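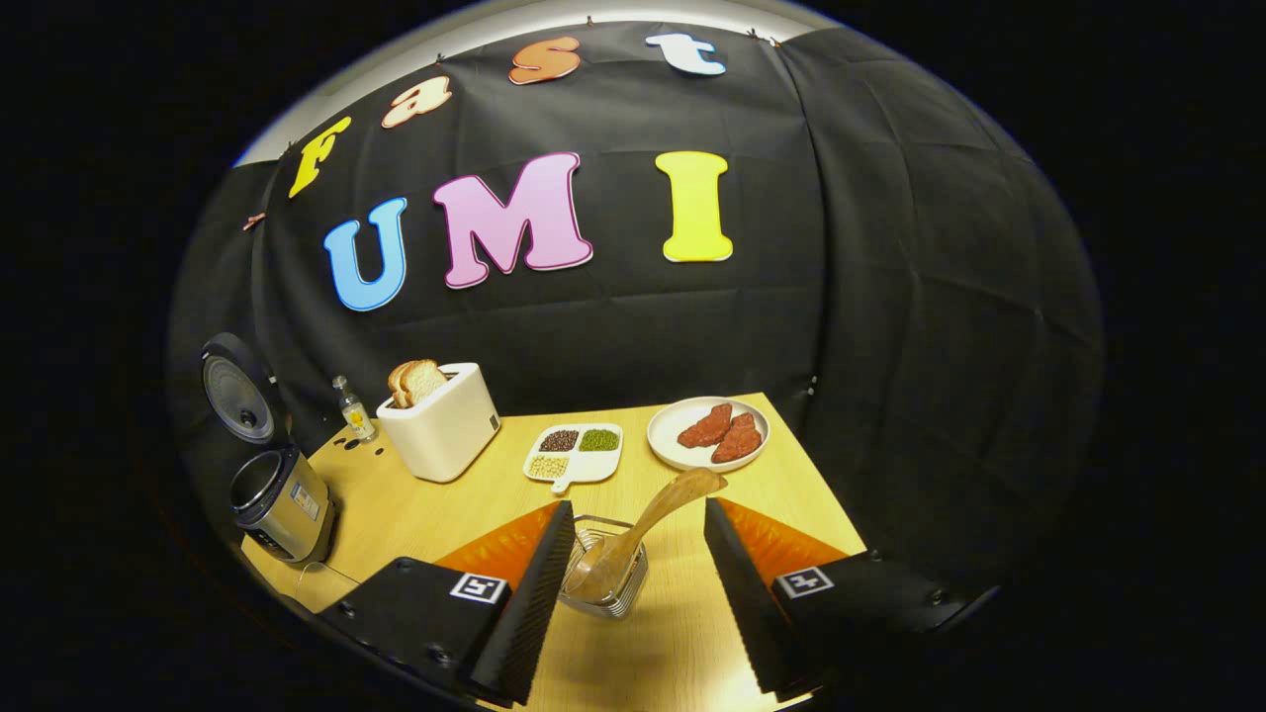
Part 4: Pinning up the backdrop and letters

Right, on to the fun bit! By now you should have your table where you want it and your cloth ironed (or not ironed, in which case you and I will get on very well). I'm going to take you through hanging the black cloth, pinning the cut-out letters on it and getting the tabletop ready. If you skipped Part 3 because you already own a piece of black fabric, go back and read the bit on measuring, as it'll save you a second trip to the shop.

What you'll need
A piece of black fabric, wider than your table
Dark pins with small heads
Your cut-out letters
A step stool that doesn't wobble
Chalk and a bit of string
A friend, if you can get one for half an hour

I use the Matanell pins, which come in a tub of 300, and I've still got most of mine. Any dark pins will do though. Bright ones show up along the top and you'll be looking at them for ever.

Hanging the cloth

1. Pull the table out from the wall so you can get behind it. Don't try leaning across it with a pin in your mouth. I've done that, and I won't be doing it again.

2. Find the middle of your cloth by folding it in half, and put a small chalk mark on the top edge. Then find the middle of the wall behind the table and put a pencil dot there.

3. Pin the chalk mark to the dot first. Work outwards from there, one pin to the left, one to the right, and keep swapping sides. If you start at one corner and go all the way across, the cloth creeps and you end up with a big droop at the far end.

4. Leave a strip of wall showing above the cloth. It looks neater than trying to meet the ceiling exactly, because hardly any ceiling is straight (mine certainly isn't).

5. Let the bottom of the cloth drop behind the table and push the table back so it holds everything in place.

Note: You'll get creases. Black cotton creases if you so much as look at it, and even after a good steam you'll see a few folds running down it, and some slanting ones too. Soft folds at one side are fine by me. If you've got one side sagging properly, take out the last few pins, pull the cloth gently sideways and pin again.

Caution: Check what's in your wall before you push anything into it. Plasterboard and cork are easy enough. On brick or tile you want sticky hooks or a rail, and there's more on those in Part 6. Never pin near a socket or a light switch.

Choosing and placing the letters

I went for big bubbly ones, the sort you'd see on the front of a comic, and I love them. Fat letters read well from across a room, and on black they really sing. My two rows say "fast" in small letters on top and "UMI" in capitals underneath. Yours can say whatever you fancy, but the method's the same.

6. Lay all the letters on the table first, in the order you want them. Swap the colours round until no two neighbours look too alike. On mine the top row goes yellow, cream, orange, white, and the bottom row is light blue, pink and yellow.

7. Think about outlines. A pale border round a strong colour stops it looking flat, and a coloured line round a pale letter does the same job the other way about. My "a" is cream with a thin orange line round it, and the "t" is white with light blue. If you're cutting your own, leave that border on! Don't trim right up to the colour.

8. Pick one letter to be the star. It should be the biggest and sit near the middle of the lower row. Mine's the pink "M". Pin that one first and build everything else out from it.

9. Do the rest of the bottom row next, then the top. Stand back after each letter – properly back, over by the door – before you commit to the next one.

10. Push each pin through the letter and into the cloth, and try to catch the wall as well. A heavy letter hung from cloth alone will drag it forward and give you a new crease.

Note: If you want the top row to curve, tie your chalk to the string, hold the other end still low down in the middle, and swing a faint line across the cloth. Sit the bottoms of the letters on that line. Saqib Hashmi, who had this guide before anyone else, did his by eye and was very pleased with it, so the string is up to you.

Caution: Count your pins back into the tub when you've finished. Dropped pins vanish on a black cloth and then turn up in somebody's sock.

Getting the table ready

11. Wipe down the tabletop with a barely damp cloth and dry it straight away. A light wooden top looks lovely against black, but it does catch the light, and you may get a bright patch of glare near the front edge. Tilting a lamp or half closing a blind usually sorts it out.

12. Decide what's staying. I like the middle kept for whatever you're doing that day, with anything bulky over at one side. My rice cooker lives at the far left, a stainless steel one with a black rim, and it does no harm to the letters there.

13. If you keep a cooker with a hinged lid on the table, open the lid all the way before you settle on a spot for it. An upright lid needs a good bit more height than you'd think, and you don't want it brushing the cloth.

Caution: Don't cook right up against the backdrop. Steam will limp your cloth and curl your paper letters, and fabric near anything hot is a bad idea full stop. Bring the cooker forward, well away from the cloth, when you switch it on, and don't leave it unattended.

Taking it all down

14. Letters off first, top row before bottom. Keep them flat between two sheets of card.

15. Unpin the cloth from the outside in, which is the hanging order backwards, and roll it round a cardboard tube. If you fold it you'll be meeting those same creases next time.

Last checked Mar 24, 2024. Part 5 covers lamps and blinds, and has the cutting templates for the capitals at the back.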